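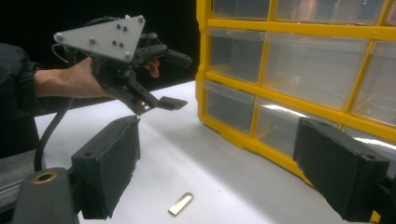

Orketti Shared Workshop, Home Automation Builds
Handout 4: Two hand-held grippers and a drawer cabinet
Notes by Mirjam Vermeulen
Sep 8, 2022

What you need before you start

Bring your finished gripper from Handout 3, with the cable attached and the foam pads glued. If the pads were glued on the same day you plan to use them, wait. Fresh glue lets the foam slide sideways under load and you will end up with a pad that is crooked for good.

You work in pairs for this one, one gripper each. Each pair also needs a parts cabinet with clear drawers and a few small metal parts from the Santoro bin. Take parts that are different shapes. A round pin and a flat piece behave very differently between two pads, and you should have tried both before you write anything down.

Checking the gripper

Open and close the fingers by hand. They should move at the same speed and meet in the middle. If one finger gets there first, the link on the slow side is too tight. Back the screw off a quarter turn and try again. Do not oil the plastic joints.

Look at the pads from the side. With the gripper closed, the faces should touch along their whole length. A wedge-shaped gap means the finger arm is twisted, and no amount of foam will fix that. Reprint the arm using the Sterkum file in the shared folder. The older Brenden arm is 2 mm shorter and will not line up with the current mount.

Check the cable last. Hold the gripper out at arm's length and turn your wrist both ways. The cable should hang free and never go tight. If it pulls, you will feel it in the handle, and your partner will see it as a small jerk at the fingertips.

Setting out the table

Put the cabinet at an angle to you, so that both people can reach the drawer fronts without crossing arms. Push it back far enough that a whole drawer can sit on the table in front of it. Clear away tools, tape and offcuts. Small parts are hard enough to find on a white surface without screws from another job mixed in.

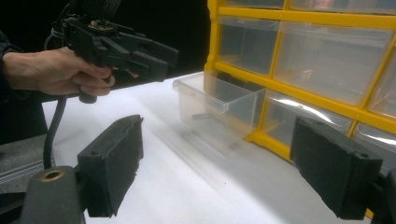

Decide who does what before either of you closes a gripper. One person handles the drawer and the other handles the part. Swap after nine tries. Talk while you work, and say "mine" when you have hold of something and "clear" when you have let go. It feels silly for the first few minutes. Pairs that skip it tend to knock their fingers together and bend a link.

Small parts

Come down on a pin from above with the fingers well open, then close slowly. If you close fast, the first pad to touch will roll the pin away from the second. Inside a drawer you have walls to help you. Let the pin roll up against one and pick it up from there.

Flat pieces are slower. The pads are too thick to get under an edge, so line the fingers up with the narrow sides of the piece and squeeze across it. Keep the pad tips just touching the table as you close. If the piece tips up on one side, open again and start over. Lifting it while it is tipped nearly always ends with it on the floor.

Drawers

The drawers are light and they stick a little. Most people grip too hard, and then the drawer comes out all at once. Put one pad on each side of whatever you are gripping, close until the foam just starts to flatten, and pull straight toward you. Stop halfway and check that the drawer is level. When the front drops, the back edge catches on the cabinet frame and you have to push it in again before it will come free.

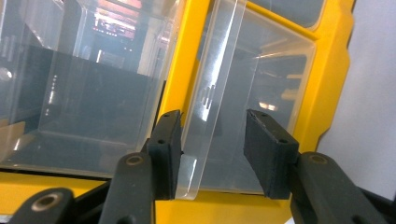
Clear plastic is awkward to judge by eye. Glare from the ceiling lights or a monitor can hide the edge completely, and you will think the finger is past the wall when it is still in front of it. Move your head to one side before closing. If that does not help, turn the cabinet a little or switch off the screen next to it.

To put a drawer back, set the rear edge on the frame first, lower the front, and push with the gripper closed. Pushing with the fingers open puts all the force on the ends of the pads, and the foam tears there.

What to write down

Keep one page per pair. For each try, note the part, which of you picked it up, and whether it ended up where you meant it to. If you changed anything on the gripper, write that on its own line, with the size of the change. "Loosened left link, quarter turn" is enough.

Before next time

Wipe the pads with a dry cloth. Replace any foam that is worn through at the corners; spare sheets are on the shelf under the printer. Handout 5 covers mounting the gripper on a fixed arm, and you will need four M4 bolts for it.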